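Mock Kitchen Cells: Questions About the Bench Rules

Reading time: 6 minutes

These answers apply to every mock kitchen cell operated under the Inirard bench rules, revision 3. They cover setup, operation, objects and records. Questions about mobile bases and outdoor work are handled in a separate document.

Who has to follow the bench rules?

Anyone who switches on an arm in a kitchen cell, anyone who places or removes objects while an arm is powered, and anyone who signs off a cell for use. Visitors do not need to read the rules but must stay behind the floor line and be accompanied by a trained operator.

Do the bench rules replace the risk assessment?

No. Each cell has its own risk assessment, covering the arm, the end effector, the mounting and the room. The bench rules assume that the assessment exists and is current. If the two disagree, the stricter requirement applies until the difference is settled in writing.

The arm is sold as collaborative. Why is an assessment needed?

"Collaborative" describes features of the arm, such as force limiting. It says nothing about the tool on the end of it, the object in the tool, or the edge of the counter a hand could be pressed against. The application is what gets assessed. An arm that is acceptable holding a plush toy may be unacceptable holding a fork.

How should the arm be parked between trials?

Use the stored park pose for the cell. Do not park by hand guiding. The gripper must be clear of all objects and must not hold anything. If a task needs a different pose between trials, store it under its own name and record it on the cell sheet.

What is the rule for cables at the wrist?

Cables must have enough slack for the full rotation of the last joint and must be secured at both ends of the loop. A loop may hang over the work area if it cannot catch on any object in the current layout at any pose used in the task. Check this by running the task path at reduced speed with the layout in place. Repeat the check after any change to the layout, including a change in object height.

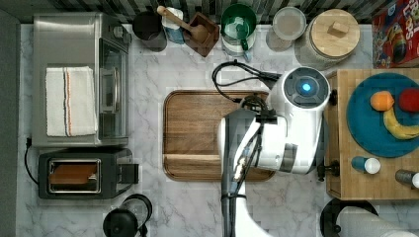 Tall items cause most of the repeat checks. Canisters, jars and utensil holders belong along the back of the counter unless the task uses them. An item that the task does use may come forward, and its height goes on the cell sheet.

May appliances be plugged in?

Only if the task requires power and the assessment covers it. In all other cases the appliance is treated as a prop, and its plug stays out of the outlet. Power cords on props must still be routed away from the arm path. A cord hanging over the front of the counter is a fail at inspection, whether it is live or not.

Can textiles be left on appliances?

On props, yes. On any appliance approved for powered use, no. Towels and cloths count as objects and must appear in the object list, as they can be dragged by a gripper finger and bring other items with them.

Is real food allowed?

Replicas are preferred. Real food is allowed for a single session if it is listed, is kept in a covered container when the arm is idle, and is discarded at the end. Food used in a cell is never eaten, and this includes sealed packages that have been handled by a gripper.

What about commercial packaging?

Empty or full packages may be used. Record which, because mass affects the grip force setting. Packages with torn flaps, exposed staples or loose film are withdrawn.

How are fiducial markers to be applied?

Place the marker on a flat face, away from folds and flaps, with all corners stuck down. One marker ID belongs to one object. When an object is withdrawn its ID is retired with it for the remainder of the project. Do not move a marker from a worn package to a new one; print a new marker and add a line to the object list.

How crowded may the counter be?

There is no limit on the number of objects. There are three conditions:

— Every object is on the object list for the session.
— No object overhangs the front edge of the counter by more than 3 cm.
— The operator can reach the stop button without reaching across the arm path.

Overlapping and stacked objects are allowed for clutter tasks. The layout must be stable before the arm is enabled. Press lightly on the highest item in each stack; if it shifts, rebuild the stack.

Are long, thin objects treated differently?

Yes. A rod, pole or handle sweeps a wider area than the gripper does when it is lifted and turned. The reduced speed limit applies for the whole trial, and the keep-out distance is extended by the full length of the object, measured from the gripper fingers. Rods laid across the top of an open container can roll when touched. Start the trial with all hands clear.

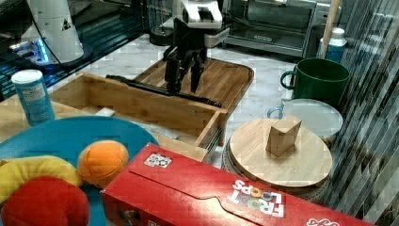

For grasps close to a container rim, set the force limit before the descent begins. A finger that lands on a rim loads the wrist at an angle, and the default limit is too high for light slatted containers. Use the value on the cell sheet. If the sheet has none, the grasp has not been assessed and the trial does not run.

Who may clear a dropped object?

The operator, with the arm in protective stop. Pausing the program is not a protective stop. Confirm the state on the pendant, clear the object, step back over the floor line, then resume. If an object drops 3 times in one session on the same grasp, end the task and file a grasp report.

Can one person run a cell alone?

Yes, for assessed tasks at reduced speed. Full-speed trials, new grippers and first runs of a new task require a second trained person in the room with their own stop button.

What is checked before each session?

The pre-session check has 10 items and is printed on the back of the cell sheet. It covers stop buttons, mounting fasteners, finger pads, cable loops, floor line, object list, marker condition, force settings, park pose and camera mounts. Items are checked in the printed order. A blank box counts as a fail.

How long are records kept?

Cell sheets and object lists are kept for 7 years. Grasp reports are kept with the project files. Raw recordings follow the data plan for the project and are not covered here.

We use a Bivance gripper and the template lists only Kragh. Can we edit the template?

Yes. Replace the finger geometry, payload and force fields, and attach the manufacturer's data page. Do not change the order of the fields, which are read by the Rorkex import tool. Gripper changes also require a new path check and a new signature on the risk assessment.

What changed in revision 3?

The long-object rule is new. The rule on marker reuse was tightened; in revision 2 an ID could be reassigned at the end of a session. The pre-session check gained the item on camera mounts. Cells approved under revision 2 may continue to run until their next scheduled inspection — provided that no long objects are used in the meantime.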